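Subject: Re: Gripper budget for the kitchen tasks, second round

Hi all,

Answering Hamisi's message from last week, which I've left in below so people who joined the list late can follow.

> I have the quote from Miselik for the hand-held grippers. If we order 6 the unit price drops, but I don't want to commit the whole equipment line before we know how many sites will be recording in October. Could someone who has used them on the microwave task tell me:
>
> - whether the standard finger pads are good enough, or we need the wider ones
> - how many spares to put in the budget
> - whether we should be buying kitchen props centrally
>
> Vikatero will hold their price on the arms until the end of the month. The grippers are a separate purchase and can go first.
>
> Hamisi Sang

On the pads: the standard ones will do. The lidded food container is the bulkiest thing on our list, and they can hold it with the lid on. I would leave the wider pads out of this order and put the money into spares.
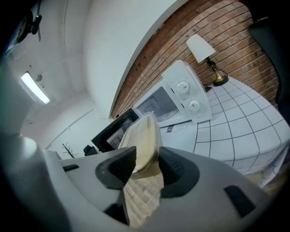 For spares I'd budget three pairs of pads per site. Pads are the part I expect to replace most often, and shipping costs the same for one pair as for a full box. Please ask Miselik whether the pads can be bought without the housing. The last price list only showed them as a set, and at that price the spares would come to nearly as much as another gripper.

On the number of units, my preference is to order four now and two after the October sites are confirmed. We lose the discount on the first four. I checked with Dafis, who handle our import paperwork, and a second shipment adds a flat fee but no extra waiting time. If Hamisi can get Miselik to honor the six-unit price across two deliveries, that settles it.

On props, I'd rather not buy microwaves centrally. They are heavy to ship, and we want different models anyway. Door swing, dial position and the height of the surface all matter more to us than the brand. Each site should use what it has and buy one more locally if it only has one. I've put 44 dollars per site in the draft for small items: containers, cups, a tablecloth or two. Containers should all be the same model so that we can compare sites, so those I would order in one batch of 12.
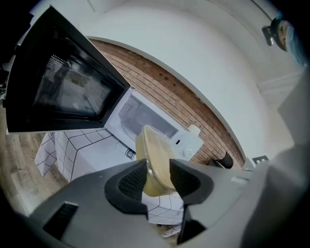
**Kotulby, June 7, 2026**

Draft lines for the equipment sheet, to be corrected by whoever has better numbers:

| Item | Now | After October |
|---|---|---|
| Hand-held gripper | 4 | 2 |
| Finger pads, standard | 3 pairs per site | as needed |
| Food containers, one model | 12 | none |
| Small props | 44 dollars per site | none |

The Vikatero arms are not in this table. They have their own line and I haven't touched it.

Two things are still open. We have no figure for storage, and the recordings will outgrow the current drives well before the arms arrive. We also need to decide if the sites return the grippers at the end or keep them, as that changes which budget they come out of. Replies to the list please, not to me alone.

Ermanno Sala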